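Keep fixing old office desktops or recycle them?

verkpete
Verkville's library has 30 old towers in storage. I say clean them up and give them to families. Justel quoted us 459 for the parts,

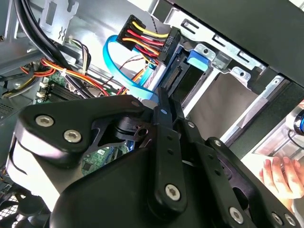
and that covers memory and power cords for the whole lot. New machines would run 2,354, and we don't have it.

Nyanda
Who pays when they break? My cousin got a giveaway PC and it lasted 2 months.

verkpete
Fair point, but most of those failures are old drives.

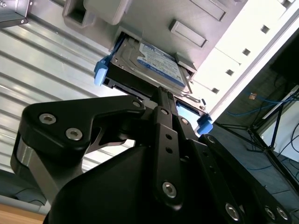
Swapping one is quick work. Cases with a drive tray that has blue plastic tabs are the easy kind - I can teach a teenager to do those before lunch.

Nyanda
Still think the power bill eats up whatever people save.
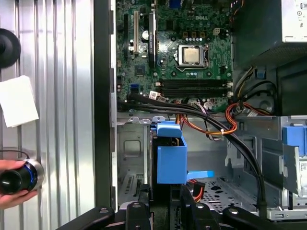
Hiderico
Disagree on the power bill. A kid doing homework for an hour a night won't notice it. I'd worry more about wiping the old files first.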